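22nd November

Budget draft for next year is due and the robot line is still the one I trust least. Thread, mostly to get it out of my system before I have to be polite in a meeting.

---

The Brilola quote came back. The arm is fine. I can argue with a number when it's printed next to a part. What I can't argue with is the line under it that says "data and integration" and then a lump sum.

---

Asked what's in the lump. Got a deck. Asked again, got the same deck with our logo on it.

---

Kilteo at least splits it up: handheld grippers, recording hours, storage, somebody to clean the recordings afterward. $3,000 per pair of grippers, and they want us to start with 4 pairs. Spare pads are extra. Of course spare pads are extra.

---

My question to both of them was the same. What does an hour of towels cost me, all in? A person, two grippers, a table with ordinary stuff on it, and someone checking the files. I've had two very different answers and neither came with working.

---

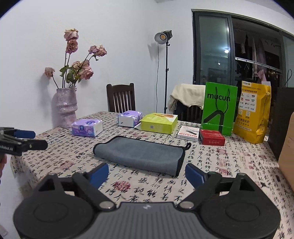
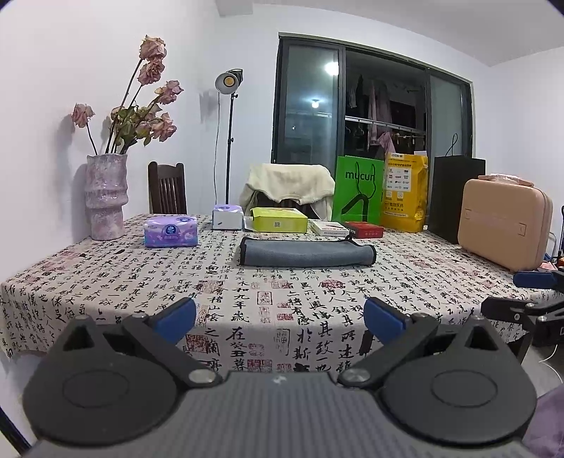 Gray towel, blue pads, tissue packs and shopping bags at the back of the table.

**Farooqui**
Equipment planning, Mident

---

I have no problem with the setup. It's a table in a room and that's cheap, which I like. A towel is also a decent test. It's soft, it slumps, it never lies the same way twice, and no sales video I've been sent this fall spends longer than a few seconds on one.

---

But look at how much of that is labor. Hands hold the tool. The budget template I was given has the whole thing under capital equipment, and if I leave it there, finance will think we spend once and we're done.

---

So I moved it. Grippers stay in capital. Hours go to operating, with their own line, every month. The total got uglier and I got an email asking if I'd made a mistake.

---

Things I want in writing before I sign for either one:

- price of pads and screws, and how long they take to ship
- who owns the recordings if we cancel
- whether the files open in anything besides the vendor's own software
- what "supported" means after year one

---

Brilola says the recordings stay "accessible" after the contract ends. I asked if accessible means I can download them. Still waiting – that was 6 business days ago.

---

Someone will say I'm being slow. Maybe. We bought a labeling machine on a demo once and it's under a sheet in the back hall. I walk past it to get coffee.

---

Where I've landed for the draft: rent for 3 months, one pair, one type of task. No arm yet. If the hours come in near what Kilteo says, I'll put the rest in the spring revision. If they don't, we've lost a rental fee and some table space.

---

And please stop sending me payback charts that start at month zero with the robot already working. Ours won't be. Put the training hours on the chart and I'll read it.

---

Storage quote just came in as a separate PDF. Priced per terabyte, no estimate of how many terabytes. Back to email I go.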